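Let the slow ones play

I have lived in Pellormont for long enough that people no longer ask me where I come from, only why I am always at the sports hall. My two children went through the school sport programme there, and I have helped on the side of the court for many evenings. So I hope I may say something about the change which the school wants to make from February, even if my English is not as elegant as the letter they sent us.

The letter says that from next year every team sport will have trials, and that pupils who are not chosen may "continue their activity at home or in a private club". Before, each sport had one more team at the bottom, open to everybody who came. In volleyball this team was called Zavby, after the old gymnasium where it trained. It lost nearly all its matches. I think it was the best thing the school did.

The reason for the change is money and court time. There are 600 pupils and one hall with 3 courts, and the strong teams want to train more often. I understand this. A coach who sees talent wants to give it space. But a school is not a club, and I believe we forget the difference when we look only at the results board in the entrance.

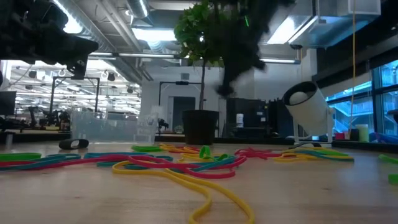 Coloured rubber bands on the table, with a ficus behind.

What does a child learn in the bottom team? My daughter was in Zavby for two winters. She could not serve over the net when she started. Nobody shouted at her, because the others could not serve well either. She learned to arrive on time, to carry the posts, to lose and to eat a sandwich with the people who had beaten her. In the second winter her serve went over. I still remember the noise the bench made — you would think they had won a championship.

Would she have gone to a private club? No. The club in our town is called Oleo, and I have nothing against it, the trainers are serious people. But it costs money, it is on the other side of the river, and you must already be good, or at least not be ashamed. A girl of thirteen who was told in September that she is not chosen will not take two buses in order to be told it again.

Some parents answer that trials prepare children for life. Life has selections, they say, so the child must get used to them. I have thought about this argument carefully, as it comes from people I respect. My answer is that the children have enough selections already. They have marks, they have entrance exams, they have the small cruel selections of the lunch table. It is not necessary that also the ball game after school becomes one.
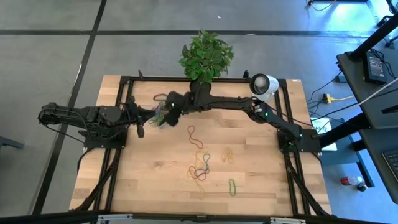 Green, blue and pale bands in a loose pile, between two black robot arms.

There is a second matter, and it concerns the good players too. When the bottom team disappears, the next one becomes the bottom. I saw this in the town where I grew up. First they closed the open football group, and two years later the second team had not enough boys, because nobody was coming up late. Boys grow at different times. The one who is small and slow at twelve is sometimes the best defender at sixteen, if he is still there. If you have sent him home, he has found something else to do, and it is usually a screen.

I do not ask that the strong teams give up their hours. I ask for one evening in the week, 30 places, one court. The parents could bring the balls and the nets. A sports shop in the market street, Szűcs, has already said that it would give 2,000 for shirts and equipment if the open teams stay, and the school has not replied to this offer. I find it a pity. Perhaps the letter went to the wrong office.

About supervision I admit the problem is more difficult. A teacher must be in the hall, and teachers are tired, and the evening is long. Maybe two sports could share the same hour, volleyball on one side and badminton on the other, with one teacher for both. It would be noisy. It was always noisy.

Several parents have written to me after the meeting, and one thing they all wanted to know is the following.
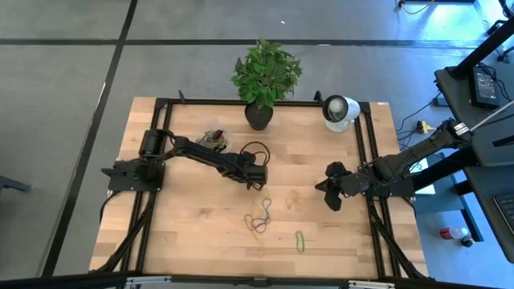
Can my child still join an open team this winter?
Open teams continue as usual until the end of January, and new pupils may come to any training without a trial. They need only indoor shoes and the signed form from the school office.

After that it depends on what is decided. The school board is reading comments from families now, and a comment can be short, two or three sentences is enough. Write which sport your child does and what it would mean to lose it. I have sent mine already, it was too long.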